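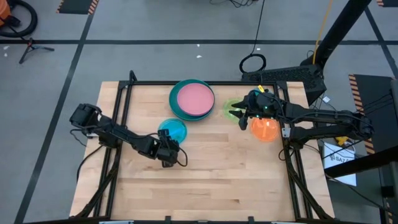

# Semham allotment diaries, typed up

Hello! This folder holds the typed-up growing diaries of the Semham allotments, or at least the ones I've managed to get through so far. I started it when Mei-kuen Ko handed me a carrier bag of old notebooks and asked if I fancied "having a look". Reader, I had a look, and then I had a look every evening for most of a winter.

The diaries are what people on the site wrote down about sowing, picking, weather, slugs and each other. I've turned them into one big table so you can search them, plus a plain text file of the chattier bits that wouldn't fit in columns.

## What's in the folder

- `entries.csv` – the main table, 918 rows, one row per diary entry
- `ramblings.txt` – longer passages, in the order I typed them
- `plots.csv` – which plot is which, with the old and new numbers side by side
- `words.md` – local names for things (a "garnet" is a beetroot, a "Mapplebeck" is a short fat leek)

If you only open one file, make it `entries.csv`. It opens fine in any spreadsheet, though do check yours hasn't decided that plot 2-5 is a date. Mine did that, and I didn't notice for a fortnight.

## The columns

| Column | What it means |
|---|---|
| `entry_id` | Just a running number, no meaning in it |
| `plot` | Plot number, new style |
| `day` | Date as written, even when it's plainly wrong |
| `day_fixed` | My best guess when it was plainly wrong |
| `crop` | What they were growing, in lower case |
| `job` | sow, plant, pick, dig, moan |
| `amount` | Whatever they wrote: "a trug", "4 lb", "hardly any" |
| `sure` | yes / no / squinting |

Yes, `moan` is a real value. I tried filing those under `other` and it felt rude to the people who'd gone to the trouble.

I've left `amount` as text on purpose. Kai-wen Kao had a go at turning it all into kilos and we fell out (nicely) over how heavy a trug of runner beans is. His version is in the `kilos` branch if you want it, and his beans are heavier than mine.

## Where the numbers come from

The rows come from 94 notebooks, kept by people on the lower half of the site. The top half has its own diaries, in a tin, in a shed, and I've been promised them. Most of the notebooks are the cheap red sort with a margin, and the pencil has gone very pale in the early ones.

I typed everything myself, reading out loud, which is slow but does catch things. Then Kai-wen checked 225 rows against the pages and sent me a list of what I'd got wrong. Mostly I'd muddled broad beans and French beans, as both get written as "b." or "Bns" depending on who's holding the pencil. Those are fixed now. The rows he didn't get to will have the same sort of slip in them, so please be a bit wary of beans.

## Things to watch out for

Potatoes are all over the place. Some people wrote down every root they lifted and others wrote "spuds up" and went home for tea. Don't add them together and call it a harvest!

May is by far the fullest month. Everybody is keen in May. By late summer the entries get shorter and there are whole weeks with nothing but "watered". I haven't filled any gaps, so a blank week means a blank week in the book.

The plots were renumbered at some point and half the site carried on using the old numbers out of stubbornness. `plots.csv` sorts out nearly all of it. The two I can't untangle are the ones by the Vurnden Lane gate, which seem to have swapped hands and numbers in the same spring. They're marked `squinting`.

Spellings of varieties are as found. There's a lettuce that appears as Garnura, Garnurra and "Granny Ra", and I'm fairly confident it's the same lettuce.

## Names and privacy

Plot holders go by initials only, and I've taken out anything about health, money or whose hosepipe it was. If you find something that ought to come out, tell me and it'll go. Mei-kuen has the notebooks back safe in her sideboard, and she's happy to show them to anyone who asks politely and has clean hands.

## Using it

Help yourself. Copy it, chart it, print it for your own shed. I'd love to be told if you do something with it, and a mention of the Semham diaries would be kind.

Corrections are welcome as an issue or an email, whichever you find easier. Give me the `entry_id` and what you think it should say.

## Changes

- 25 July 2022: fixed the beans Kai-wen found, added `words.md`, took out a row that was a shopping list
- Before that: lots of fiddling I didn't write down, sorry

## Still to do

- The tin from the top half
- Rainfall notes (they're on the inside covers, in tiny writing)
- Decide what to do about the drawings of marrows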